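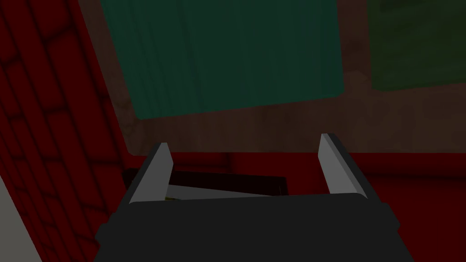 Kerttu Halonen wrote:

> I'm still not convinced that a camera behind the fingers tells you anything
> you'd want to know. You lose the bottom of the picture to the gripper body,
> and the bottom of the picture is where the work happens. We ran the Rirano
> with the overhead view only and it did fine on trays. Before anyone spends
> money on a second camera mount, could somebody show the wrist view next to
> the numbers, with the wide palm, and not the flattering one from the
> brochure?
>
> Also, which controller was this? The last set of results didn't say, and I
> have wasted enough of May on mystery gains.

Hi Kerttu, hi all,

Fair cop on the controller. It was Ojala, the stock position loop, gains as shipped. I left it off the last post on the theory that everybody would assume the dull option. I should know this list better by now.

The render at the top is the wide-palm Brumton in Risier, fingers open, looking past the tips at the tray. I've made no attempt to flatter it. You're right that the housing takes most of the bottom edge, and you can judge for yourself what's left of the tray once it has. The pale strip along the front of it lands just over the rim of the housing, and that strip was the only thing my edge detector ever wanted to talk about. A few centimetres lower and it would have been locking on to the gripper's own rim, which it did with great confidence in the first batch.

Now the numbers, as requested. The full comparison was 3,297 simulated approaches, split between Brumton and Rirano. Of those, 1,414 used the wrist camera. I had meant to stop at 3,000, but the batch script had other ideas and I had gone to bed.

What I'd stand behind:

Rirano, overhead only: does fine on trays, as Kerttu says. It goes sideways when the tray sits near a wall, where the overhead view is happy and the outside finger is not.

Rirano, wrist: a bit better near walls, no difference in the open. Narrow palm, so you see more of the floor. I went in hoping to dislike it and came out with nothing to complain about except the cable routing, and cables don't exist in Risier.

Brumton, overhead only: worse than Rirano everywhere. The palm is wide enough to hide the tray from above for the last part of the descent, so you're finishing the job from memory.

Brumton, wrist: the most improved of the lot, from a low base. Both fingers stay in view the whole way down, and having the tips as a reference turned out to be worth more to me than the bit of tray I lost behind the housing. When the fingers were off line with the tray, it showed early enough to fix.

So my answer to the question is that a wrist camera is worth the bother on the Brumton and optional on the Rirano. If you own neither, please don't let me talk you into the Brumton.

On the backgrounds. A couple of people wrote to me off-list to ask why I test in rooms with brick, wood and big painted panels when a plain grey room would render faster. It would. It also gave me lovely results that fell over the minute I changed the wallpaper. My segmentation was keyed on "dark thing on lighter thing", and a near-black tray on a deep red surface with brick in much the same family beside it is a decent way to find out what you've been relying on. The red on red cost me most of a week. I'd rather lose it in simulation than in front of the people who paid for the arm.

The lighting is dim and flat on purpose. With a strong lamp in the room I got crisp finger shadows, and the tip finder got very good at finding shadows. If you turn the lamp back on, expect to retune.

Camera tilt: I tried the mount straight and then pitched forward by 12 degrees. Pitching it forward gets you a little more of the far side of the tray and a little less of the near side, and the near side was already mostly palm. On the Rirano I'd take the tilt. On the Brumton I went back and forth and left it straight out of laziness, so treat that as a default and don't cite it.

Things I haven't done, before someone asks:

Gripping. These are approaches only. A run ends with the fingers open around the target, and whether anything stays held afterwards is a subject for another thread and possibly another volunteer.

Depth. Colour only so far. Risier's depth is so clean that I don't trust any result I get out of it — if someone has a noise model they like, send it over.

The Ojala force mode. I had it running for one afternoon and it spent the time pushing politely against the wall. I suspect my frames are wrong. If anyone has a working config for the wide palm I'd be grateful, and I'll rerun the wall cases with it.

Kerttu, if you still have your overhead calibration for the Rirano, could you post it? Mine was done by eye, and I'd like to know how much of "goes sideways near walls" belongs to the gripper and how much belongs to me. I have a guess. Logs are in the usual spot, and I'll add the tilt runs once I've renamed the folders to something I can say out loud.

Cheers,
R.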